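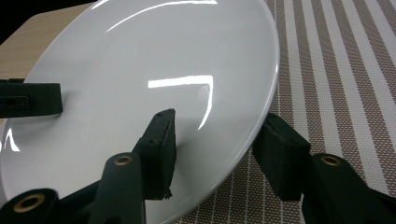 A big white plate over the placemat, with the light catching the glaze.

I have a soft spot for plain white plates. They go with everything, they make leftovers look like a proper dinner, and when one breaks you can usually find another that's close enough. What they don't do is hide anything! Every gray streak and greasy thumbprint shows up the minute you tip one toward the light, so over the years I've picked up a few habits for keeping mine looking good.

First, the tilt test. Before a plate goes on the shelf I hold it at a steep angle under the kitchen light and look at the reflection. On clean glaze the shine has a crisp edge. If it goes cloudy or rainbow-ish there's still some film on there, usually from too much dish soap (guilty). A wipe with a cloth dipped in warm water and a splash of white vinegar, then a rinse, and it's gone.

Gray marks are a different thing. They look like scratches, but most of the time they're metal left behind by knives and forks. I make a paste of baking soda and water, rub it on with a soft sponge for a minute or 2, rinse, and check again. For stubborn ones I leave the paste on while I wash everything else. Please don't go at them with steel wool. I did that to a Filska dinner plate when I was younger and the middle has been dull ever since, and now it lives under a houseplant.

Run a fingertip lightly around the rim before you stack, too. Chips start there, and they're easier to feel than to see – just go slowly in case there's a sharp one. Anything chipped comes off the table at my house.

Stacking! I keep big plates in piles of eight at the very most, all the same size, with a paper towel or a coffee filter between the ones I care about. Lift them off the pile, don't drag them, or the unglazed ring on the bottom of one will scuff the face of the next. The shallow, wide kind are awkward to grab one-handed, so I take them by opposite sides of the rim, and I never pull one from the middle of a stack (learned that the loud way in February).

As for placemats, I like one with a bit of grip to it. Ours are from Selluvura, around 3 years old, and they still wipe clean with a damp cloth. Shake the crumbs off before you set a plate down, as grit underneath can scratch a table.

One more for anybody with a small sink: lay a folded dish towel on the bottom before you wash anything large. Big plates love to knock against the faucet, and the towel gives you a soft landing when your hands are soapy. Then hang it up to dry with the rest.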